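The Long Second Before the Grip

At the Vadbridge laboratory, a small software group is teaching a kitchen robot when to stop trusting its own eyes.

The meeting room on the second floor of the Vadbridge laboratory has no projector. Decisions about Ríos, the planning and control software the group has developed, are made beside the robot itself, usually with a log file open and a play kitchen set out within reach of the arm.

Sheyla Usuga, who directs the work, prefers it this way. She joined Vadbridge from a company that built sorting equipment, and she remembers long discussions of failures that few of those present had watched. "A planner can be correct on paper and still do something foolish," she said. "One has to look at what it was given."

What it is given, very often, is poor. The wrist camera travels with the hand, so the nearer the robot comes to anything, the less it can see of it. Shapes that were plain at arm's length turn into a field of color with a single edge. For a perception program trained on whole objects, that is close to no information at all.
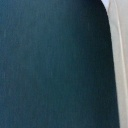

At very close range, a dark teal surface leaves the wrist camera with little more than one curved edge to work from.

Earlier versions of Ríos treated every camera image as equal. If the wrist view reported nothing it could name, the planner assumed that nothing was there, and it moved accordingly. The group's records from that period list 13 separate faults traced to this one assumption. Most were minor. One bent a mounting plate, which Akash Nishad keeps on his desk.

Mr. Nishad wrote the part of the software now known inside the group as the ledger. It holds a running account of each object the robot believes to be in its workspace, together with the time it was last seen clearly and the camera that saw it. When the wrist view becomes unreadable, the ledger does not erase the object. It lowers its confidence a little with each passing moment and asks the fixed camera for a second opinion. Only when both sources have gone stale does the planner halt the arm.

The fixed camera has troubles of its own. It looks on from outside the reach of the hand, and the arm regularly comes between it and the thing being picked up. Thin handles are a particular difficulty, as are openings through which the background shows.
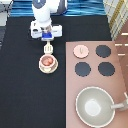 The two views must also agree on where things are, and for much of the first year they did not. Yeison Quispe, the engineer responsible for calibration, found that small errors in the wrist mount grew worse as the arm stretched outward. His remedy was a short routine that runs before each session and compares both cameras against a set of known points. It takes more than 2 minutes, and it was unpopular with his colleagues until they compared the results from sessions in which it had been skipped.

Testing is kept deliberately plain. The group has built a library of 932 recorded approaches, each of which can be replayed through the software without moving the arm. Any change to Ríos must pass through the full library overnight before it is allowed near the hardware. The replay tool, Sketach, was written by Fredy Echeverri over several weeks in December and has since become the program the group opens most often. It places the camera images beside the planner's decisions on one timeline, so that a reviewer may stop at any point and ask why the arm was told to move.

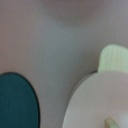

Naming objects remains the least settled part of the project. The group once required the perception program to commit to a label before the planner could act, and the labels were frequently wrong. Aníbal Ticona has argued for a looser approach, in which the software records only what it can support: an outline, a color, a likely height. A pale round object with a ribbed, mint-green shape rising above its rim need not be called a plate or a lid for the arm to move around it safely. The name can wait for a better view, and the planner is free to request one.

This position has not persuaded everyone. Ms. Usuga notes that a person asking for the pot will expect the robot to know which object is the pot, and that a system which delays every name will be slow to obey. The present compromise allows unnamed objects during motion but requires a label before the gripper closes. Mr. Ticona considers the rule too strict. He has submitted a revision, now under review, that would permit a grasp when the shape alone is enough to plan one.

Interest from outside has begun to arrive. Sitico, a firm that supplies equipment to commercial kitchens, has asked to evaluate the ledger as a separate component, and Vadbridge is preparing a version that does not depend on the rest of Ríos. Mr. Quispe is rewriting the calibration routine for the purpose, with instructions that assume no knowledge of the laboratory's own equipment.

For the present, the group's attention is on timing. The pause before each grip, during which the ledger settles its accounts, is longer than Ms. Usuga would like. Mr. Nishad believes that part of it can be removed by starting the second opinion sooner – while the arm is still on its way. The change is in the replay library this week, and the first results are due back to the group on Monday, June 20, 2022.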